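Filed under: Datasets / Manipulation / Good practice

Andness Kitchen Counter Set

README and data card, version 3

What this is

The set holds 1105 recorded episodes of a robot arm working at a kitchen counter. Of these, 747 passed review and are in the main folder. The rest are in the folder called "held", each with a one-line note saying which rule it broke. Both folders use the same file layout, so the same loader reads them.

The rules below were written at Andness and taken up, with small changes, by the Valen group. They apply to anyone adding episodes. If you only want to use the data, read the sections on views and known limits.

Rules for the counter

1. Lay the counter out from the list before the arm is powered. Small changes of position between episodes are fine. A change of objects means a new list.

2. Hands stay off the counter while the arm is live. If something falls over, stop the arm, finish the episode as a failure, and then pick the thing up.

3. Keep the fingers open and clear of the board and any dish on it until recording has begun. An episode that starts with an object already gripped goes to "held".
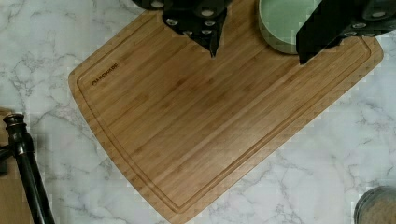 4. Approach long objects slowly. Both ends swing, and the operator tends to watch only the nearer one. The speed cap for rods and handles is 30 per cent of the normal cap.

5. Drawers and open boxes are treated as moving parts. Write their starting state in the episode notes, even if the task never touches them. 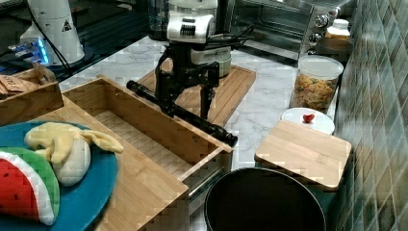

Black rod at the gripper, over the open wooden box.

6. Fixed fittings go on the no-contact list. A tap or bracket cannot shift when a finger meets it, so the load goes into the wrist. Any touch, however light, is logged as a contact and the episode is held.

Views

Each episode has a wrist view and at least one view from off the gripper. Do not crop the wrist view to hide the fingers. Their position against nearby fittings is often the only way a reviewer can judge clearance. 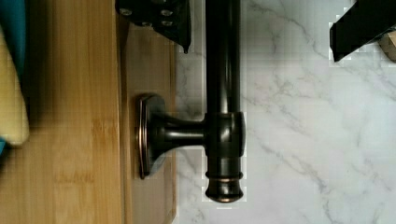 Duarte Simões wrote in April that holding every light contact was too strict, and that a model trained only on clean runs would never learn what a near miss looks like. He asked for a separate label. Version 3 adds one, "touch-minor", but the episodes stay in "held" for now.

Cables are checked from the overhead view before each block. Follow every cable by eye from the arm to where it leaves the work area, and move any loop the arm could pull tight.

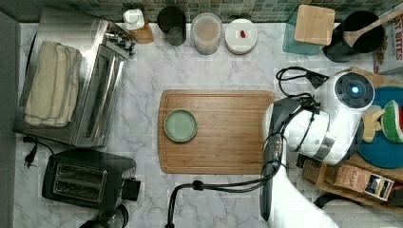

The check takes around a minute and is signed off in the notes by the operator. A second person repeats it after any break, or when the arm has been moved on its mount.

Known limits

One counter only. Lighting is even throughout, so do not expect results to carry over to a dim room. Printed text on packaging has not been blurred. Failures are under-reported in the earliest blocks, which were recorded before rule 2 was agreed.

Changes and corrections

Send corrections with the episode number and the rule number. Episodes are moved between folders but never deleted.

Related items

Caldeira drawer set: README
Fondenlow notes on speed caps
Valen review sheet for wrist views
Andness contact log template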